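House rules for a laundry robot

The rule sheet taped up at Hullar runs to 16 items, and the first one has nothing to do with software. It says that every machine gets a number, and that the number goes on the front. Rezaul Weerasinghe wrote it after reading through a stack of work logs that said only "dryer" and left him guessing.

Hullar is a small team working on robot arms for shared laundry rooms. There are safety standards for industrial robots, and Weerasinghe has read plenty of them, but they say little about socks. So the team wrote its own working rules, with help from Dilani Cassim, a safety reviewer at Zeketti.

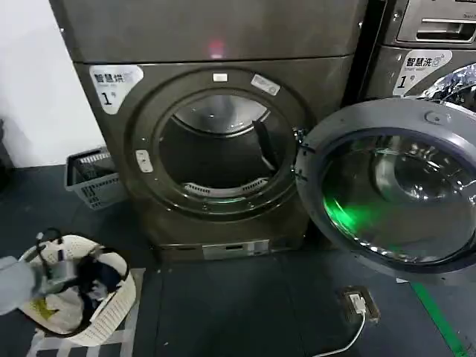

Page last changed: 2024-03-28

Dryer number 1 has its name and number on a sticker beside the door opening, and the washer next to it is marked the same way. The names are in Chinese characters, which the rules allow. What matters is that the sticker and the log use the same number.

The next group of rules covers the floor. Baskets go on the taped grid. A door that swings out must be opened all the way before the arm comes near it, because a half-open door is the thing the arm is most likely to catch. Power cords are to be checked at the start of each shift, and any cord that crosses the arm's path is moved or the work waits.

Cassim pushed hard for that last point. "People look at the arm," she says. "I look at the floor first. A plug and a cord are easy to step over and easy for a machine to drag."

She also asked for a limit on how long one person may watch the robot without a break. The team settled on 110 minutes. Weerasinghe wanted longer and still says so.

Loading and unloading have their own page. The drum is checked before anything goes in. The fingertips stay clear of the latch plate, a small part that is costly to replace if it gets bent. If the gripper loses hold of a piece of clothing twice, a person takes over and writes down what the piece was.
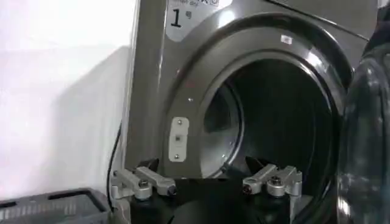 What the logs show

Between May and the end of the year the team logged 2,250 attempts to move a piece of laundry. Of those, 1,628 were finished without a person stepping in. Weerasinghe is more interested in the rest. Thin fabric was the usual trouble, and after that came sleeves that had wrapped around something else.

Two rules were dropped along the way. One called for a second observer at all times – it was ignored so often that Cassim preferred to take it out. The other banned dark clothing, and it made the tests too easy.

Hettiarachchi, a laundry operator with shops in three towns, has asked for a copy of the sheet, and Troseo has started using the floor rules in its own workshop. Cassim would like both to send back their changes. The next version will have a rule on shiny surfaces, where the wording is still being argued over.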